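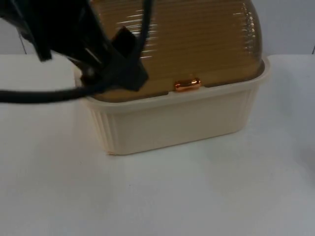 DERKGATE COMMUNITY HALL – SHARED KITCHEN INSPECTION
Date: Thursday, October 14, 2021
Previous inspection: April
Areas covered: kitchen, pantry, serving hatch, back corridor
Result: Pass, with 4 items to fix

Ratings are OK, FIX or WATCH. WATCH means it will be FIX next time unless somebody surprises me.

1. ENTRY AND FLOORS

1.1 Floor clean, no standing water: OK
1.2 Floor mats flat, edges not curling: FIX
The mat by the sink has curled up at one corner. Someone has put a can of chickpeas on it. The chickpeas are doing their best, but they are now a second thing to trip over. Replace the mat and return the chickpeas to the pantry.
1.3 Back corridor clear to full width: WATCH
Clear on the day. I was told it is always clear. There were fresh scrape marks where the stacking chairs live when I am not coming.
1.4 Exit door opens without a key: OK
It also opens without a handle in a strong wind, so have the latch looked at.

2. FIRE

2.1 Extinguisher in place, gauge in the green: OK
2.2 Fire blanket within reach of the stove: OK
Moved since April, when it hung directly over the back burners. Much better.
2.3 Range hood filters clean: FIX
The log says they were washed every month. The filters tell a different story, and I believe the filters.
2.4 Smoke alarm tested: OK
Tested by me, and separately by the toast of the Szekeres dance group, who were in the hall at the time.

3. COLD STORAGE

3.1 Refrigerator at 40 F or below: OK
3.2 Freezer at 0 F or below: OK
3.3 Raw meat stored under ready-to-eat food: OK
3.4 Everything labeled with name and date: FIX
Most groups are doing this properly. One tub is labeled "Tuesday." One is labeled "NOT YOURS," which I accept as true but can't treat as a date. Anything without a date by the end of the week goes in the trash, tub and all.
3.5 Door seals clean and whole: WATCH
The lower seal on the Toklow fridge has a small split near the hinge. It still grips a slip of paper when closed.

4. DRY STORAGE AND CONTAINERS

4.1 Food off the floor: OK
4.2 Opened goods moved to lidded containers: OK
This was the worst section in April, when flour was being kept in a bag held shut with a hair clip. The shelf is now a pleasure to look at, and I don't say that about many shelves.
4.3 Lids fit and close: OK
Every container was opened and closed. Please keep lids with their own bases when washing up. The ones with ridges or ribs molded into the plastic need a soft brush along the grooves, then a proper air dry before the lid goes back on.
4.4 No cracks or chips in plastic: OK
Two lids have gone cloudy from the dishwasher. Cloudy is ugly but allowed.
4.5 No sign of pests: OK
The traps are empty. One of them was set with what appears to be a very good cheddar. Whoever is buying for the traps should be put in charge of the coffee mornings.

5. HOT WATER, DISHWASHING, HANDS

5.1 Hand sink free and used only for hands: WATCH
There was a colander in it. I waited to see whether anyone would claim the colander and no one did.
5.2 Soap and paper towels stocked: OK
5.3 Dishwasher final rinse temperature: OK
Display on the Gutance machine read 162 at the first check. Your own sheet asks for 180 on this model, so I had it run again from hot and it got there. Run one empty cycle before the first load – the instruction is already taped to the door, under the other instructions taped to the door.
5.4 Sanitizer test strips available and in date: FIX
Available, yes. In date, no. They expired before the current paint went on the walls.

6. PAPERWORK

6.1 Cleaning log filled in: OK
Filled in very evenly, in one pen, for several weeks running. Please fill it in on the day.
6.2 Allergen sheet posted at the hatch: OK
6.3 First aid kit complete: OK
Plenty of everything except the small bandages, which are the only ones people use. Not enough to mark down, but buy a box.

ACTIONS

Replace sink mat. Within 2 weeks.
Wash hood filters and sign for it after washing, in that order. Within 24 hours, before the stove is next used.
Label or throw out undated food. End of the week.
Buy new test strips. Within 2 weeks.

WATCH items will be looked at on the next visit. I will be using the back corridor to come in.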